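Notes on a House Standard for Simulated Manipulation Trials

Since September I have been responsible for the written rules that govern simulated trials in our group at Vernwood. Several readers asked for the reasoning behind them after my last post, and I set it out below. The views are my own and do not bind the group.

The first rule concerns declaration. Before a trial series begins, the operator records the scene version, the arm model, the starting pose and the random seed. A series without all of these entries is not reported, however good its results may be. Shewit Gashaw proposed this wording, and it replaced a longer clause that allowed the seed to be filled in afterward. We had 2 series last year that could not be repeated for that reason alone.

The second rule concerns household scenes. Furniture and loose objects must remain in the scene during evaluation, including those that have no part in the task. Operators are often tempted to clear a table in order to obtain a cleaner success rate. The resulting figure may be correct, but it describes a room in which few people live. 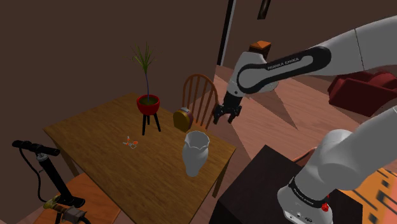

Contact with an object outside the task is to be logged as a separate event, and it is logged even when the task itself succeeds. Ingeborg Danzer argued for a minimum force below which contact could be ignored. Pushpa Mittal objected that contact forces in our simulator depend heavily on solver settings, and the threshold was dropped. I supported her position then and still do, although it has made the logs a good deal longer.

The third rule sets the size of a series. A result intended for an outside report requires 300 trials over no fewer than 20 object layouts. For internal comparison, 10 layouts are enough, provided the report says so in its first paragraph. Failed trials are kept under the same numbering as successful ones. Restarting a trial after a software fault is permitted once, with a note.

One matter remains open. The present text does not say how a simulated result should be labeled when no trial on hardware is planned. Sayaka Hamada has drafted a clause for the next revision, and I expect to publish it here with comments once the group has reviewed it.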